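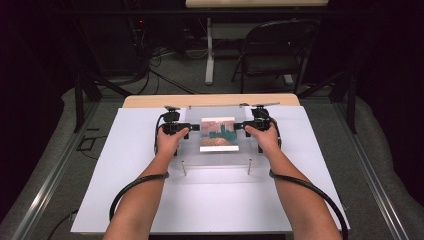

Call for Participants: Household Sleep and Shift Work Study

The Rosales Institute for Community Health invites adults who work evening or overnight shifts to take part in a study of sleep, meals and family routines. The study is carried out in Arnommont and the neighboring town of Hukero. Enrollment opens in August and closes when 281 households have been accepted.

Who may apply

Applicants must be 18 or older, must have worked at least 2 late shifts per week for the past six months, and must live with one or more family members. Persons currently being treated for a sleep disorder are not eligible. Both full-time and part-time workers may apply.

What is involved

Participants keep a written sleep diary for four weeks and complete a short interview at the beginning and end of that period. Interviews are held at the Wutetti Building, second floor, between 10 a.m. and 7 p.m. One other adult in the household will be asked to fill out a brief questionnaire.

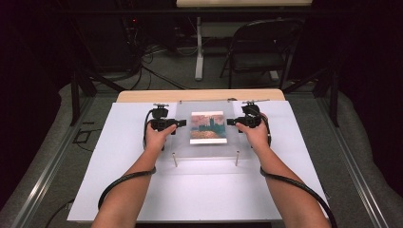
Both hands in use at a tabletop setup.

Payment

Each household receives $100 on completion of the final interview. Bus fare is repaid on presentation of a ticket. Households that withdraw early are paid for the weeks completed.

Privacy

Diaries are stored under a number and are not shared with employers. Participation may be ended at any time without penalty.

How to apply

Application forms are available at the front desk of the Wutetti Building and at the Hukero public library. Applicants will receive a written reply within three weeks.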